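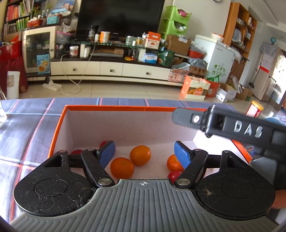
Hands-on | Robotics & Automation

28 July 2019
By the Toster workshop desk

Soft Pads, Hard Pads and a Tablecloth

Most grippers get compared on paper. The maker gives a payload, a stroke and a closing force, and the buyer puts the three numbers in a spreadsheet. None of them says much about a cherry tomato.

We wanted to know how hand-held grippers behave with food, in a living room, on a table with a cloth on it. A hand-held gripper has the fingers and pads of a robot's gripper but a person carries it. The camera rides on top and records what the fingers do, and the recordings are later used to teach an arm the same job. If the pads are poor, the recordings are poor too, so the choice of pads comes before nearly everything else.

We tried two sets. The Novness pads are soft, with a fine texture all over. The Teuber pads are firmer and cost less. Both go on in a few minutes with a small screwdriver. The job was the same for each: pick up citrus fruit and cherry tomatoes from the table and put them in an open box. Over the whole trial we logged 642 picks, and 128 of those were tomatoes.

Oranges were easy for both. The skin has enough grip, and the fruit is wide enough that the fingers meet it early. You can close on an orange badly, well off center, and still lift it. The small mandarins were less forgiving. With the Teuber pads they tended to roll out to the front when the operator squeezed quickly, and a mandarin on a tablecloth rolls farther than you would think.
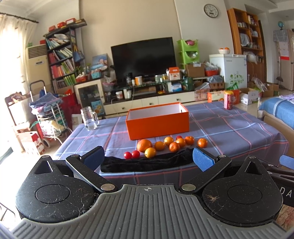 Pascal Kasten thinks fruit is too kind a test for any pad. He would give the cloth more time than the oranges, he told us, because a pad that holds a sphere "has only shown you it can hold a sphere," and fabric has no side to push against. He also thinks testers should close the fingers more slowly than feels natural, since an arm will copy whatever speed it is shown.

We took the second point and slowed down. It helped more than changing the pads did. Drops came to 38 in all, and most of them were in the first session, when everybody was in a hurry.

On fabric the difference was clear. The softer pads pinched a fold and kept it. The firmer ones needed a second try, sometimes a third, and worked best when the operator pressed down a little before closing. Pressing down bunches up the tablecloth as well, and twice we lifted both layers together. Velvet was the worst of the fabrics for this. Thin cotton was fine with either set. 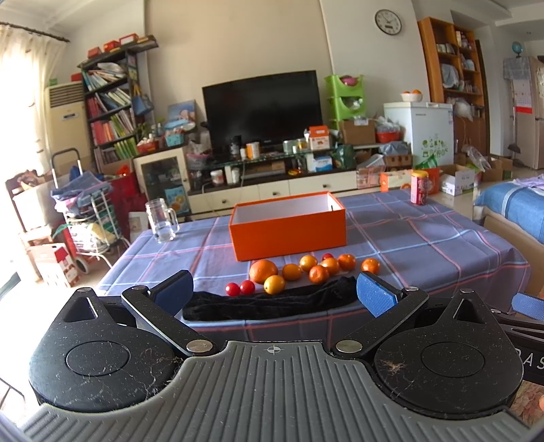 Both jaws open, with the black cloth between them and the fruit just beyond.

The tomatoes were where we had expected trouble, and there was some. Neither set split a tomato, but the firm pads left a flat mark on several. What made the job hard was seeing. From the operator's side the pad hides a small tomato just as the fingers close, so you learn to come in from the side and look past the tip. The camera has the same problem. In plenty of our recordings the tomato is behind a pad for the last part of the reach, and an arm learning from that view has to guess.

Using two grippers at once brings its own difficulties. One hand can hold the box steady while the other fills it, but the two tools need room, and a shallow box doesn't give them much. We bumped fingers often. After roughly 20 minutes the wrists begin to complain, and the picks get sloppy before the operator notices.

For timing we ran both hands through the Sistard logger, which lines up the two recordings. It lost the left hand once and needed a restart. Otherwise it did its work. The menus are slow, and we would like a button for marking a bad pick while it is fresh in mind.

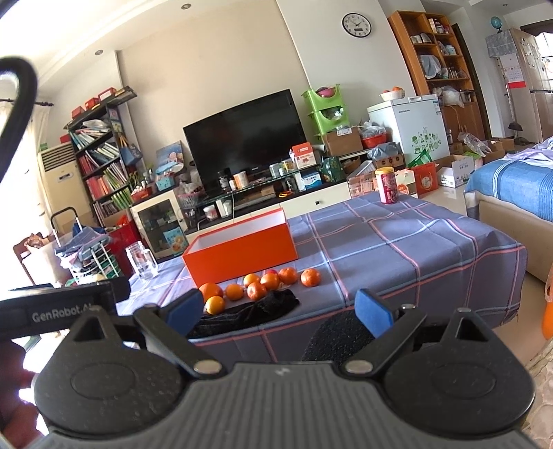
Oranges between the open fingers and the box.

Lint is worth a mention. Textured pads collect it from cloth, and the housings do too. We wiped the pads between sessions with a damp rag and let them dry. The Teuber set cleans faster. The Novness set holds fluff in the texture, and grip on fabric fell off until we cleaned it.

For fruit alone we would buy the Teuber pads and spend the difference on practice. For a mixed table – cloth, tomatoes, citrus – the Novness pads are the better choice, provided you keep them clean. We plan to run both sets again in November with cups and cutlery, and with the camera mounted a little higher.

Filed under: Grippers, Test Bench, Home Robots

Contact the editors | © 2019 Toster Magazine. All rights reserved. | Back to top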